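Millet Hand-Held Gripper Kit: Frequently Asked Questions
Olberg product support
Last updated Apr 7, 2019

What is in the kit?
Each Millet kit has 2 hand-held grippers, a set of printed marker cubes and plates, a charger and a case. The recording software, Ploltum, is a separate download and is covered by the same license. A table, a tripod or a robot arm is not included.

Do I need both grippers?
No. Ploltum accepts one-handed sessions. Select "Single" before you start, or the session will be rejected at the check step for a missing hand. Two-handed sessions are the default and suit appliances with doors, such as a microwave oven on a table. Start with the door open if only loading is being recorded.
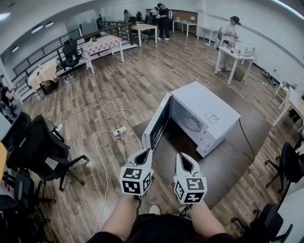 How are the markers used?
Ploltum finds the black-and-white squares in the head view and works out the position of each gripper from them. Keep sleeves and cables away from the printed faces. Marker sets are numbered, and two sets with the same number can't be used in one session. If a marker is scratched or bent, replace the whole set (part 321).

Can several people record in the same room?
Yes, if each operator has a separate table and a separate marker number. Other people moving in the background do not affect tracking. The view from a gripper is very wide and takes in a lot of the room, including ceiling lights and whoever is standing at the next table, so get consent from everyone present before the first session.

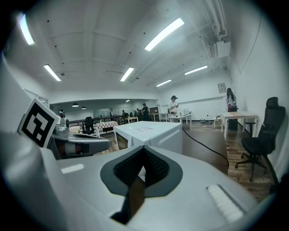 How long does calibration take?
Allow four minutes per gripper. Calibration is stored in the gripper and survives a battery change. Repeat it after a drop, after a finger change, or when Ploltum shows code 429.

Which fingers are supplied?
The standard fingers are dark, with a textured pad on the inner face. Pads are wear parts. Change them in pairs and run the open-close check afterward. Pads from the 2018 kit fit the current fingers, but the fingers themselves are not interchangeable between the two versions.

What kind of work surface is suitable?
Any stable table at a height the operator can reach without bending. Glossy tops, like that of the white desk in front of the fingers in this view, are acceptable. If Ploltum reports glare, lower the exposure one step before moving the lights. 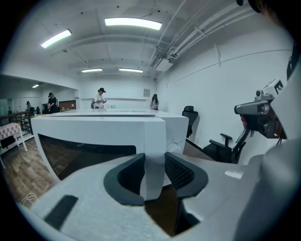 Does the kit work with Evico arms?
Sessions export in the Evico format from the File menu. Finger width is written to the same file. Playback on the arm requires the matching Evico finger adapter, sold separately.

Where do I send a kit for repair?
Open a ticket first. Kits received without a ticket number are returned unopened. Remove the batteries and leave the marker sets out of the case.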